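**Thread: Can a machine do basket work in a small bakery yet?**

**crumbledore_ma** – 2019-02-03

We run a small shop and sell 600 rolls on a good weekend. Most of the handling is dull work: roll off the tray, into a basket, basket onto the counter. A rep from Tirneck wants to lease us an arm for it. I've been reading up on what these things manage with one roll and one basket on a bare table.

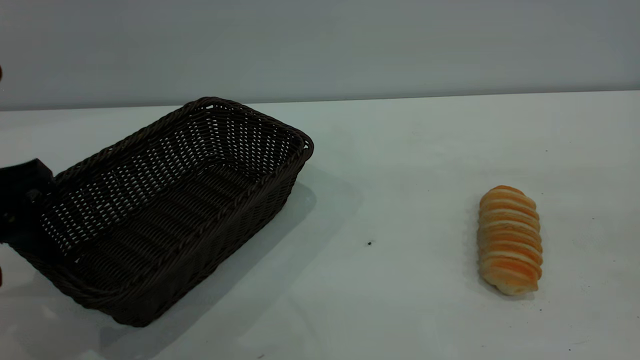 What does a setup like that need before it can run in a real shop? A gripper that won't crush pastry, a fixed spot for the baskets, and a person nearby to clear jams.

So I'm asking anyone who has lived with one. Is it worth it yet?

**flatbelt77**

Not for you, I'd say. We had a Jultura unit on packing for 257 days. It was fine with boxes. Anything with a soft crust came out dented, and we moved it back to boxes by November. Wicker is also harder than it looks – the rim gives when you grip it, and the fingers can catch in the weave.

**crumbledore_ma**

The weave is my worry too. Our baskets are all a bit different, and the customers like them, so I don't want to switch to plastic bins. 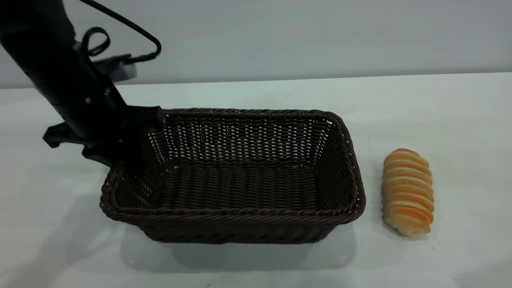
**oven_left** I don't agree about wicker. Ours handles woven baskets all day on the Sokix software and I can't remember the last snag. Slow the approach down and grip the short side. The rolls are the real problem, especially anything flaky.

**flatbelt77**

Slow is the trouble, though. My counter person fills a basket while talking to a customer. If the arm needs a clear table and a minute per roll, what have I saved?

**oven_left**

Her wrists, for one. And it works at 4 a.m. I wouldn't put one out front, but in the back it earns its keep. Same answer for home use, by the way: one chore in one place, maybe. A whole kitchen, no.

**crumbledore_ma**

Fair points from both of you. What I care about is the end of the job, a roll in the basket that I can still sell.
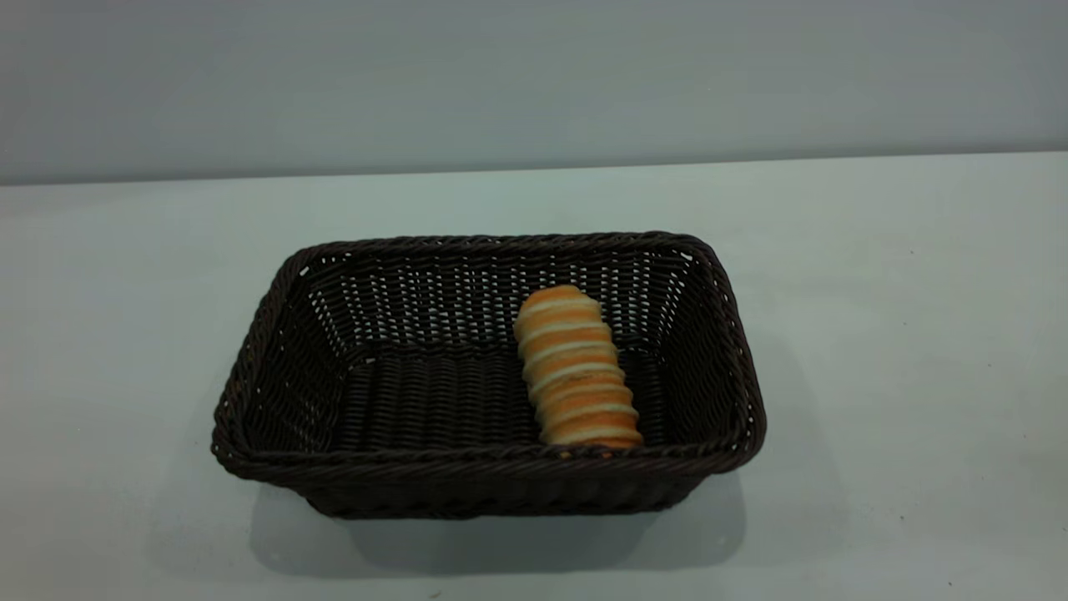
The lease is $1,894 a month, and for that I'd want it to do more than one kind of pastry. The rep says a new item takes an afternoon to set up. Nwosu quoted us less but wouldn't let us try our own baskets first, so they're out.

**flatbelt77**

Ask for a two-week trial with your worst basket and your flakiest roll. Get the service hours in writing.

**crumbledore_ma**

Will do. I'll post the numbers if they agree to it.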